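Re: [refurb-floor] Anyone using an arm for desktop strip-down?

From: Anel Shabalala
Date: May 6, 2026

On the refurb-floor list, Bivari bench wrote:
> We are being asked to look at an arm for opening up and stripping
> office desktops. My lot are worried, mostly about who gets moved
> where. What did it change for the people at your place? Not after
> the sales version, just the day to day.

Hello Bivari bench, and everyone else,

Happy to answer this one, I could talk about it all afternoon! We are the Gustunex workshop at Nurnholm, 15 of us on the floor, and we've had an arm on the strip-down bench for 4 months now. We call the whole set-up Amundsen, cell and software and trolley together, which confuses visitors no end.

The biggest change is where people stand and what they look at. Strip-down used to mean leaning into a case with a screwdriver and a torch, reading the rating label on the power supply, pulling the memory, and on to the next. By the end of a shift your wrists knew it.

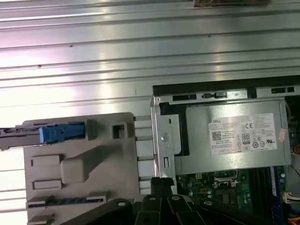
Now we rotate. Two hours at the cell, then testing, then grading, and you don't go back to the cell until the next day. That was the floor's own idea and I'd suggest it to anyone, whatever you buy. People who had never touched the test racks are now quite good on them, and two of our newer starters have asked for the board repair course in June.

The person at the cell isn't minding a machine. They decide the order of work, they check that the fiddly parts are clear, and they stay right there at the bench. Processor sockets are the thing I fuss over most – one bent pin and the board is scrap – so we still have a human look at every socket before the board goes any further.

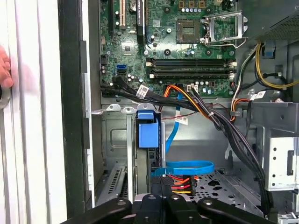 Socket empty with the bracket swung open, Quadro card still in.

We wrote down 63 little snags in the first month. I've still got the list and will send it to anybody who wants it. Most were about layout: trolley too far away, bins at the wrong height, nowhere to put your tea.
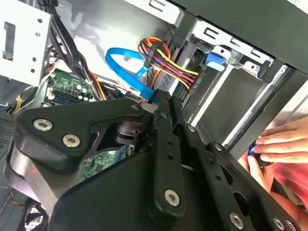
Cables are where I think your people's experience will count for most. A tidy case is easy to plan for, but office desktops have rarely stayed tidy, and you get a blue SATA lead looping up beside a fan of red, yellow and orange power wires, all of it heading for the drive cage. Our old hands know which to free first without thinking. Getting them to say it out loud, so it could go into the work notes, took ages and was the best bit of the whole project for me.

As for jobs, we had 15 before and we have 15 now. I can't promise that for your place, so do get it in writing early on. Ask about pay grades too. Ours were only sorted after the rotation had started and it caused bad feeling for a while.

You're welcome to come and see it. Bring the worried ones, they ask the best questions.

Anel Shabalala
Gustunex, Nurnholm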